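Skye Rutherford was at the next bench in Jedport on a Wednesday in September when the gripper let go. It had been holding a steel bar. The bar hit the bench, then the floor, and missed her foot.

"There was no alarm," she says. "The arm just carried on to the next point with nothing in its fingers." 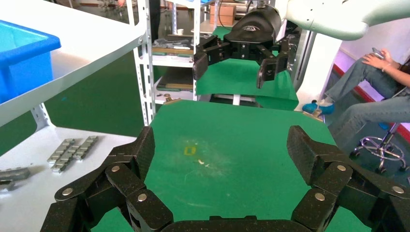

Work at the Jedport benches, with the second arm's gripper open over its mat.

Rutherford and her colleague Isla Dunbar pulled the logs that afternoon. The arm had run 837 cycles since its last check. Grip force was set at 70 percent, and for 2 seconds before the drop the controller had lost contact with the finger motor. It read the silence as a good grip.

Dunbar traced the fault to a connector that had worked loose. "You could push it back in with a thumb," she says. "The part that bothered me was the software. A missing signal should stop the arm – it should never count as a yes."

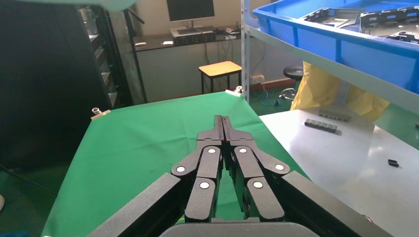 Page 14

The fix went in the same week. If the signal drops now, the arm holds its position and waits for a person to clear it. Connectors get checked every 300 cycles, and Dunbar has sent the change to the Gastby site, where the same controller is in use. She has yet to hear back.

Rutherford wants the benches moved farther apart as well. "I've asked for that twice," she says.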